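Notes on the Stationery Table, Autumn Term
Posted by Thulani Van Wyk, October 2020

Readers of this page will recall that the September entry dealt with the shelving at Mirness and ended with a promise to turn to the stationery. That promise is now kept. The pens, markers and small desk items of the building have been brought together, sorted and returned to use, and I set out below how the work was arranged, partly as a record and partly for colleagues at Kindia who have asked for the procedure in writing.

The difficulty was one of long standing. Stationery at Mirness was ordered by each room separately, stored by each room separately and, when a room changed hands, left behind in whatever drawer it had been put in. The stock sheet I was given listed 1,898 items. It had been compiled before the move from the Mokoena building and made no distinction between a new marker and one that had been dry for years. I decided to set the sheet aside and to work from the objects themselves.

The method adopted was a simple one. Everything was to come out on to a bare table, a small batch at a time, and each pen or marker was to be picked up individually and placed in a basket. The temptation with stationery is to gather it by the handful, and I have done so myself on many occasions. A handful tells the sorter very little. A marker taken singly will be looked at, and a missing cap or a split barrel will be noticed before the item goes in with the rest.

The choice of basket took longer than I care to admit. Cardboard trays were tried first and softened at the corners. A Zonik drawer unit was considered and declined on grounds of cost. We settled on a plastic basket with openings in the sides, of the sort sold for kitchens and bathrooms, which can be rinsed under a tap when ink gets into it and which lets one see something of the contents without tipping them out.

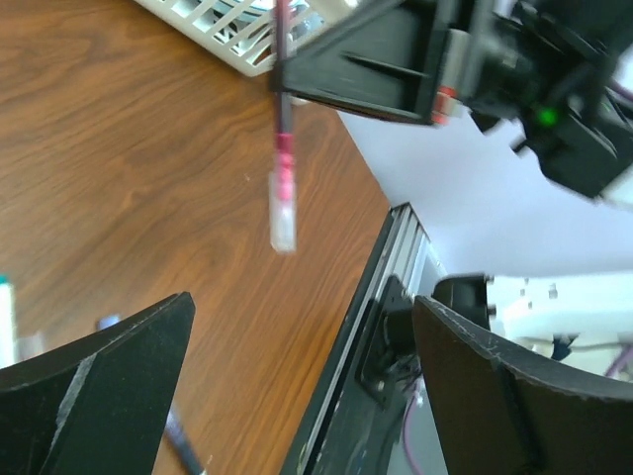 Should markers be stored upright or lying flat?

Water-based markers with a single tip keep best lying flat or standing with the tip downwards, while double-ended pens should always lie flat so that the ink remains even at both ends.

The rule for caps was also agreed at an early stage. A marker without its cap is set to one side until the batch is finished, and is then tested on scrap paper. If it writes, it is given a spare cap from the tin. If it does not, it is discarded. Spare caps are kept in one tin only, on the sill, and the tin is not to be used for drawing pins. I mention this because it has been used for drawing pins.

Pencils are treated separately and will have an entry of their own. It is sufficient to say here that any pencil shorter than a finger goes to the scrap paper station by the door, where a short pencil is perfectly adequate for a telephone number or a room booking.

As to the order of work, I would recommend beginning with the brightly coloured items. Highlighters and broad markers are easily found against brown wood, and clearing them first leaves the thin pens standing out more plainly. The dark pens should come last. They are the hardest to see along the grain and are the ones most often found on the floor afterwards.

The position of the basket deserves a word as well. It belongs at a corner, out of the way of the reach across the middle, and with its opening accessible from both sides of the table. A basket placed in the centre is inconvenient to everyone and will be moved, and each time it is moved something rolls.

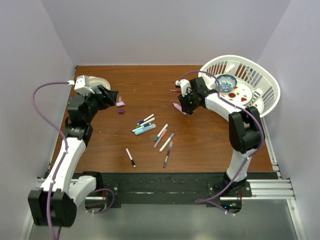

Mirness Stores and Stationery Team

A batch in its early state looks much as one would expect, with pens, markers and small pieces spread over the middle of the table. I had some doubt beforehand as to whether the items ought to be laid out in rows. My conclusion is that rows are unnecessary. The time spent lining things up is better spent putting them away, and a scattered table is cleared just as thoroughly provided that the sorter keeps to one item at a time.

Batches were limited to 200 items. Larger quantities were attempted on one occasion and resulted in pens lying on top of other pens, which made it difficult to lift one without disturbing its neighbours. After each batch the table was wiped with a damp cloth and dried, particular attention being given to ink marks near the edges.

The final allocation is as follows. Eight rooms receive a filled basket, and six further baskets are held in the store cupboard as replacements. Each room basket contains black and blue pens, a few red ones for marking, highlighters in mixed colours and a small supply of clips. Rooms requiring broad markers for display work should ask for these in writing, stating the colours needed.

Baskets will be checked at the end of each half term. Items that have dried out should be left in the envelope tied to the handle and should not be returned to the basket. Requests for glue sticks are noted. An order has been placed, and they will be issued from the store cupboard once the delivery has been checked against the invoice.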